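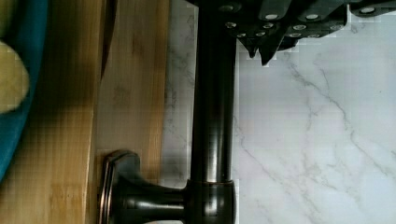 Resources > Talks and workshops > Speaker notes

Filed under: Small Hotels, Housekeeping & Upkeep

Speaker notes: Writing the room handover sheet
Zarmeena Orakzai, Dreria guesthouse group

Good morning. Please wait until the people at the back have found a chair. Say thank you to Krisztina Rácz for the introduction.

Slide 1. Who I am
I manage housekeeping for two guesthouses, 84 rooms together. I began as a room attendant, and I still clean on the mornings when we are short. I say this so the audience understands I am not selling a software. The sheet I will show is one page of paper.

Slide 2. The problem we had
In May we looked through the complaints book for the whole past season. Most complaints were not about dirt. They were about small things which the staff already knew. A drawer that sticks. A towel bar that turns in its mounting when you pull the towel. A bedside lamp with the switch on the wrong side of the cable. The attendant saw it, she told somebody in the corridor, and the information stopped there.

(Pause. Ask who has a complaints book and who reads it. Take two answers, no more.)

Slide 3. The old sheet
The old sheet had 18 boxes to tick. Everybody ticked all of them. Riaan Kekana, our maintenance man at the Ghauri house, kept a pile of these sheets, and he showed me that he could not find one repair in the pile. There was a line for remarks, but it was at the bottom and very short. People wrote "ok".

Slide 4. The new sheet
The new sheet has three parts.
First part: what the next guest will touch. Door handle, taps, bars, switches, window latch. The attendant puts her hand on each one. If it moves when it should not move, she writes it.
Second part: what is missing or finished. Soap, bulbs, hangers.
Third part: a free space, half of the page, with the title "Tell Riaan". In the other house it says "Tell Lech". We tried "Maintenance department" first and it stayed empty for weeks.

Do not read the whole sheet aloud. Paper copies are on the table near the coffee, English and Polish.

Slide 5. How to write a remark
Show the two remarks side by side.
"Bathroom bar broken."
"Room 6, bar beside the sink, lower end loose, turns by hand, screw is still there."
With the second one Lech Zieliński brings the right screwdriver the first time. With the first one he walks up, looks, walks down to the workshop and comes up again. The stairs at Clollevis are steep, so he has strong opinions about this.

Also explain: we accept remarks in any language. Spelling is not important. A small drawing is welcome. One of our best remarks was only an arrow and the word "wobble".

Slide 6. What it cost
We spent 285 on printing and clipboards for the season. The bigger cost is time. The touching part adds 2 minutes for each room, and I had to put these minutes in the schedule. If you give the sheet without giving the minutes, people will go back to ticking. I made this mistake in the first month and I had to apologize to the team.

Slide 7. Who reads it
The sheets go in a tray at the reception before noon. Maintenance takes them after lunch, writes the repair on the same sheet and signs. In the morning the attendant sees what happened with her remark. Tahira Tanoli had this idea and I was against it, I thought it was too much paper. She was right. Attendants write more when they get an answer, even if the answer is "part ordered from Karex, please wait".

(If the time is short, skip slide 8.)

Slide 8. What still does not work
Weekend staff write very little. Window latches are reported again and again, and I do not have the budget to change all of them. We still do not have a good way to mark a repair which came back after it was done.

Slide 9. Questions
Likely question: why not a phone app? Our answer: the upper floors at Clollevis have no signal, and hands are wet.
Likely question: do guests see the sheet? No. It stays on the cart.

Remind them to return the clipboards.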